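The Bottle Task

By January the policy at Flallholm had seen 2156 demonstrations and still could not put a drink away. It would reach the refrigerator, stop, and wait for something.

Carolina Simões read the logs at night. Marthinus Rampersad ran the days. He thought the data was bad. She thought the data was fine and the order was wrong.

"Sort it by where the head is looking," she said. "Train on the still moments first."

He pulled every frame where the head camera had settled before a reach. There were 1641 of them. He went through them with his coffee going cold.
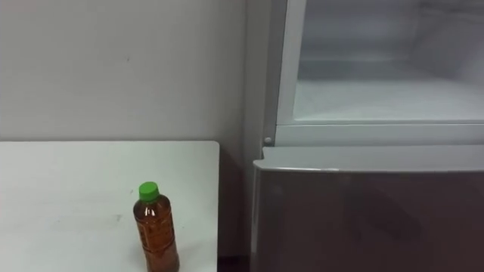
Head view before a reach. Upper compartment open, bottle at the corner of the table.

They trained on those for 3 days, then added the motion back. On the first morning of testing Marthinus set the tea down and stepped behind the tape. Carolina watched from the doorway with her coat on.

The head turned to the bottle, then to the shelf, then to the bottle again. The arm went out.

"It's checking," Marthinus said.

"You do that too," she said. "With your keys."

He wrote down the time and reset the table for the next run.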